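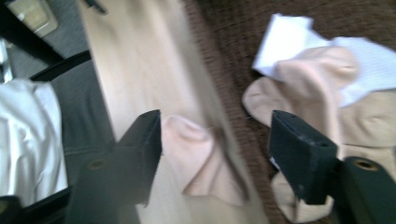 Weekend Wash-and-Fold Helper, Zawadzka Laundry

We are a small neighborhood laundry looking for one more pair of hands, and we would love to hear from you even if you have never folded a stranger's shirt in your life. Most of us hadn't either when we started!

The job is Saturdays and Sundays through the summer, starting in May, with a good chance of staying on into the fall if you like us and we like you. You would be sorting, washing, folding, and bagging drop-off orders, matching up socks (there are always socks), and chatting with the regulars, some of whom have been coming in since before we had the big dryers. Shifts are 4 hours, mornings or afternoons, and we try hard to work around school, church, and kids' ball games.

You should be able to lift a full bag, stand for most of a shift, and read a care label. Spanish or Polish is a real plus at our counter but by no means required.

Pay is hourly and we go over it with you when we meet. You also get your own wash done free.

To apply, stop in any Tuesday before noon and ask for Dorota Borkowska, or leave a note with your phone number for Feven Gebreyes at the front counter. No resume needed.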